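A Morning at the Robot Kitchen

Have you ever tried to tidy up a table wearing oven mitts, with one eye shut? Then you already know a little about what it's like to be a robot arm.

In September our Grade 3 and 4 readers got to spend a morning at the Trekelus open day in Metton, and what a morning it was! Trekelus is a workshop where people teach robot arms to handle everyday things. There's a room full of benches, and the one everybody crowded around was the kitchen bench, because it had toy food on it (and because the arm on that bench is the friendly-looking white one).

Anouk De Bruijn ran the demonstration. She asked everyone to stay behind the yellow tape on the floor, tuck in their scarves and keep their hands to themselves, and then she let the arm get to work on the ketchup.

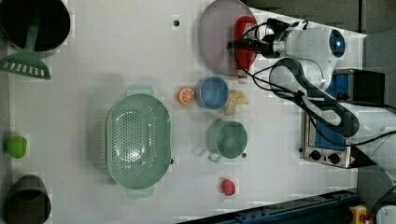
A robot arm is built a bit like yours. You have a shoulder, an elbow and a wrist, and so does it. Each place where it bends is called a joint. Inside each joint is a motor, and the motors have to work together, just as your shoulder and elbow do when you reach for the cereal. Try it now: touch your nose, then touch your knee. How many parts of your arm moved?

At the end of the arm, where you would have a hand, there's a gripper. The one on the kitchen bench has two fingers. They come together to pinch and move apart to let go. That's all they do! You have four fingers and a thumb on each hand, and you can feel with every one of them, so you're way ahead.

How does it know where things are?

The arm uses cameras. One of them rides along near the gripper, so it gets a very close look at whatever is being picked up. A camera only gives the robot a picture, though, and a picture is really a huge grid of coloured dots. A computer program has to work out which dots are the bottle and which dots are the plate behind it. You do this without even trying. Your brain has been practising since you were a baby!

Soft things are extra tricky. A wooden block stays the same shape when you squeeze it, but a felt toy squishes. Pinch too lightly and it slips. Pinch too hard and it bulges out the sides. Our favourite moment was getting nose to nose with the felt ketchup, which has all its letters sewn on.

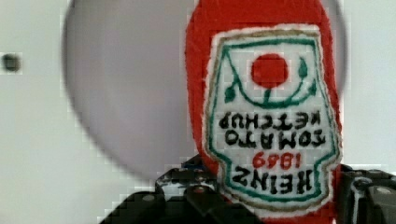 How does it learn?

Mostly by practice, and lots of it. A person guides the arm through a job again and again, and the computer keeps a record of every move. Anouk told us that one simple job can take 90 practice runs before the arm tries it by itself. After each run somebody moves things to new spots, so the arm can't just memorize where everything goes.

We watched for 45 minutes and could have stayed until lunch. Some kids from Dindside School had made up a cheer for the gripper and did it every time the fingers closed. Very loud. Very good.

Then came question time, with the toy food still out on the bench.

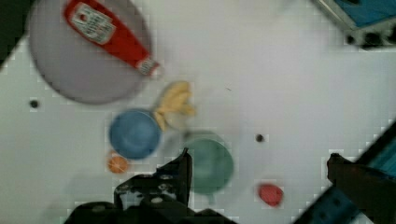
Bastien Besson wanted to know whether the robot gets bored doing the same thing over and over. Anouk said no, a robot doesn't have feelings, so it can't be bored or tired or cross. The people looking after it certainly can, and they take turns.

Another visitor asked if it could make a sandwich. Not yet, said Anouk, and please don't ask it to butter anything.

Try it at home

You'll need a pair of kitchen tongs, 6 small things that won't break (socks, a sponge, a stuffed toy) and a big plate.

Put everything on the table and sit down. Using only the tongs, move each thing onto the plate.

Now close one eye and do it again. Harder, right? With one eye it's trickier to tell how far away something is.

Last round: keep both eyes closed and have a friend tell you where to go. Your friend can only say left, right, forward, back, up, down, open and close. Swap over when the plate is full.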